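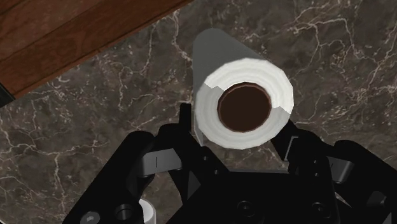
El artículo 6 de la norma interna de Anell decía que ninguna pinza cerraría sobre un objeto blando con más fuerza de la necesaria. Hằng Âu lo leyó dos veces y preguntó quién decidía lo necesario.

- El artículo 7 - contestó Tin-yau Shek sin apartarse del monitor.

El artículo 7 remitía al anexo. El anexo remitía al criterio del operador, y el operador era ella.

En el simulador, el rollo de papel de cocina seguía de pie sobre la encimera de mármol, con los dedos negros de la pinza a los lados. Llevaban 200 ensayos con el rollo y les faltaban otros tantos antes de que Claeys aceptara firmar el certificado de manipulación doméstica. Shek estaba contento. Hằng no le veía el motivo.

- ¿Y el papel se aplasta? - preguntó.

- En el modelo el rollo es rígido.

- Entonces no estamos probando el artículo 6.

- Estamos cumpliéndolo. No se ha aplastado ninguno.

Ella buscó en su cara alguna señal de broma y no la encontró. Shek había trabajado seis años en Vumley, donde se auditaba todo, hasta el formato de las auditorías, y de allí había traído la costumbre de hablar de las normas como otros hablan del tiempo.

Abrió el formulario. Casilla uno, objeto estable antes del agarre: sí. Casilla dos, trayectoria libre de obstáculos: había algo blanco y cilíndrico asomando junto al dedo izquierdo, y el formulario no preguntaba qué era, solo si estorbaba. Casilla tres, daño visible al objeto. Podía escribir que no. Sería cierto, y también sería cierto de una piedra.

- Quiero 60 ensayos con rollos de verdad - dijo -. De los baratos, de los que se hunden al mirarlos.

- El protocolo no los pide.

- Tampoco los prohíbe.

Shek suspiró y buscó el documento, por si acaso. Tardó bastante. Por el pasillo pasó alguien de Toltis hablando por teléfono de plazos, y los dos esperaron a que se alejara.

- Habría que abrir una desviación - dijo él al fin -. Con justificación escrita.

Hằng ya estaba escribiendo. En el campo de motivo puso: «El rollo no se puede aplastar». Luego dejó vacía la casilla tres y guardó el formulario, que le avisó en rojo de que estaba incompleto.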